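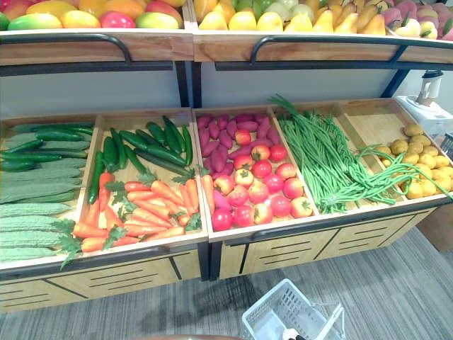 Arnaswood Healthy Corner Stores: Progress Report to the Figueiredo Fund
April 2026

Prepared by Hok-lam Yu, program manager

1. Enrollment

The grant calls for 30 stores by the end of the second year. We have 22 under signed agreement. Two more owners have the paperwork and have asked for changes to the delivery terms, mostly the minimum order. We expect to settle both before the next report.

Recruitment was slow over the winter. Several owners told us they would not take on a new supplier until their holiday accounts were closed, so most of the signing took place after January.

2. Supply and delivery

Saltenent took over wholesale delivery in January. The earlier arrangement had each owner driving to the terminal market, and the small stores were dropping out over it. Stores now order by phone or text the evening before. Short orders are still a problem for greens and for anything sold by the bunch. We have asked Saltenent to credit shorted items on the same invoice instead of the next one.

Two stores on the east side share a delivery stop and split cases of onions, apples and peppers. Other owners have asked to do the same, and we are working out how to bill it.

3. Owner training

We held 47 one-on-one visits in the period. Topics were ordering, pricing by the pound, trimming and rotation. Markdowns remain the hardest subject. Many owners would still sooner throw fruit out than sell it at half price next to the full-price bin. The revised handout covers this and is now in Spanish and Cantonese as well as English.

4. Display and layout 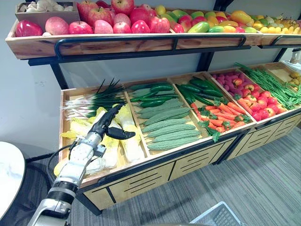

Two-tier produce display with apples, mangoes and peppers on the upper tray.

Owners choose their own fixtures from the Ternik list, up to the limit in the agreement. Floor space is the main constraint. Stores with narrow aisles have asked for single-tier units, and we would like approval to add one to the list without changing the total fixtures line.

5. Budget

Spending is under plan on fixtures and over plan on staff travel. We request permission to move part of the fixtures balance to travel for the rest of the year. A revised budget sheet is attached.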